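Week 6: Depreciation, or where the money went
Notes by Hoi-yan Tam

A thing you buy in October is worth less by the next one. Accountants have two main ways of admitting this. Straight-line takes the same bite every year. Declining balance takes a big bite first and nibbles after. 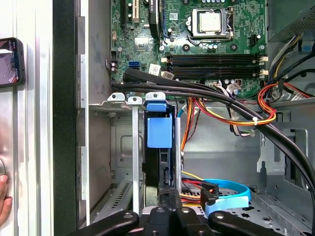

Say Stutville buys equipment for 1168 and expects to sell it for 200 at the end. Subtract, then divide by the years of use. The years of use are a guess – put on a serious face when you make it.
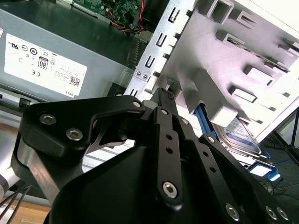
Land is not depreciated. Students depreciate it every year anyway, and I take off marks every year anyway.

For next time: read chapter 7 and redo the Roltatetti problem with declining balance. Show your steps, including the wrong ones.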